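Changing Over the Beds for Warm Weather
Household Notes, the Iscombe residents' newsletter
29 March 2025

The heavy covers are coming off the beds at Iscombe this month, and the summer mats are going back on. Several residents have asked how to do it without ending up with a mat that slides, curls at the corners, or leaves strips of dust on the sheet. These notes cover the order of work we use in the furnished rooms and in the guest room at Lenihan.

Start with the bed bare. Take everything off, shake the pillow out of a window or over the bathtub, and put it on a chair. If there is a quilt going into storage, air it for a day before folding. A quilt packed away straight from the bed smells by September, and no amount of cedar fixes that.

Sheet first, then mat. The sheet should be pulled flat but does not have to be tight. Let it show past the mat along the sides, so that the edge of the mat rests on cloth. A patterned sheet is fine, and the children's prints hold up as well as the plain ones. The laundry room on the Trestetden side has a long table that is good for folding the larger sheets.

Unroll the mat from the foot of the bed toward the head. Mats that have been rolled all winter want to curl back up - leave a couple of heavy books on the far end for an hour and they will settle. Run a dry hand along the strips, in the direction they lie, and feel for splinters. Small ones can be rubbed down with fine sandpaper. A mat with a cracked strip in the middle should be replaced.

Wipe the mat with a cloth that has been wrung out hard. Too much water gets into the backing and stays there. Work along the strips and turn the cloth often. Then go over it again with a dry cloth and leave it uncovered for at least 2 hours with the window open. The pillow goes back on last.
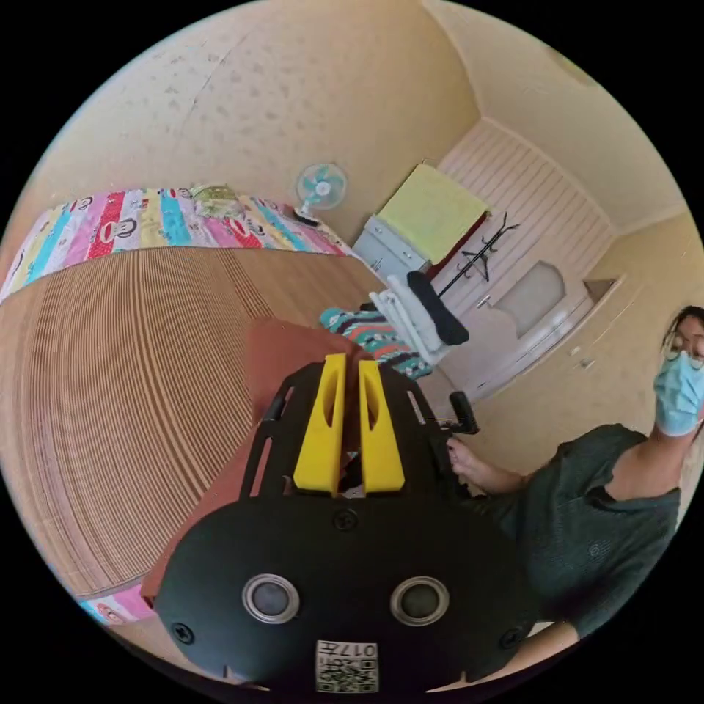
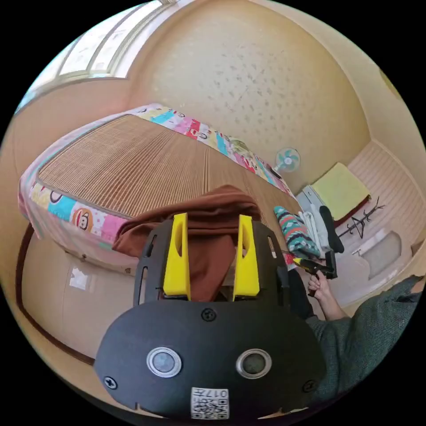
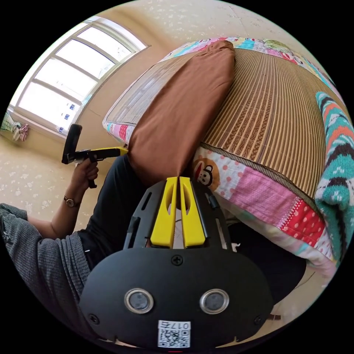
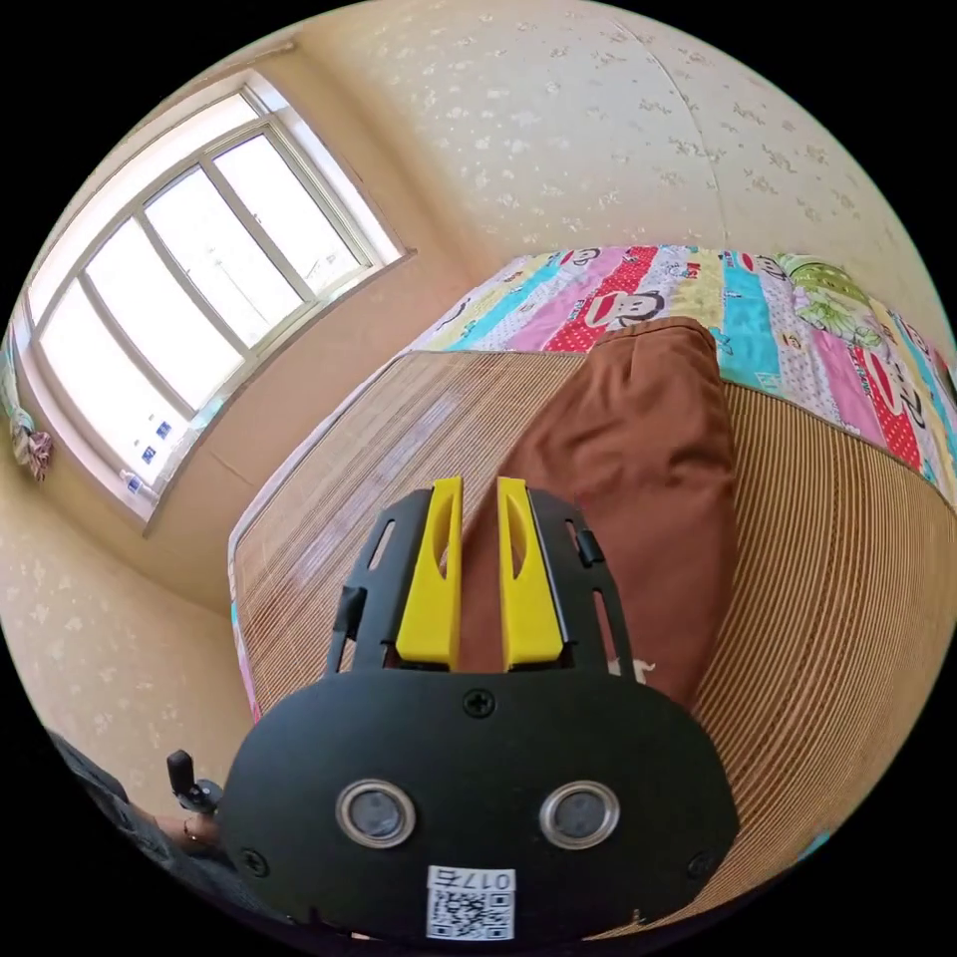
What to do with the winter bedding

Quilts and blankets can go in the storage room under the stairs. There are 18 shelves, and each apartment may use one. Please put a tag with your apartment number on the outside of the bag, where it can be read without moving anything. Bags left on the floor will be moved to the hall.

Vacuum bags are fine for synthetic quilts. Down and cotton do better in an ordinary cloth bag with some air in it. Wool should be washed or dry cleaned before it is put away, even if it looks clean - moths go for the parts that have been against skin.

The storage room is open for drop-off in the evenings through the end of March. After that the key is at the front desk.

Mats to give away

We have 5 used mats left from the rooms at Pudetti. All are single size and in fair condition, and 3 of them have cloth edging that could use a few stitches. They are rolled up beside the mailboxes. Take one if you need it, and write your apartment number on the sheet taped to the wall.

Old mats should not go down the trash chute, where they have jammed twice. Tie them with string and leave them by the back gate on the night before bulk pickup.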